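Danlow Soaker Hose, 4 months in

I bought this for my tomato bed back in March and I'm mostly happy with it! It weeps nice and evenly along the whole run, and my Romas have quit splitting after every dry spell (last summer they were a mess). 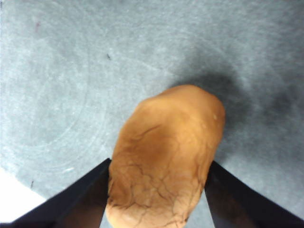 The end cap is junk, though. Mine popped off twice, so I swapped it for a brass one from Sterkcombe. I run it 2 hours at 8 in the morning and that's plenty, even with the peppers on the same line. I'd buy it again.

Murray Faulkner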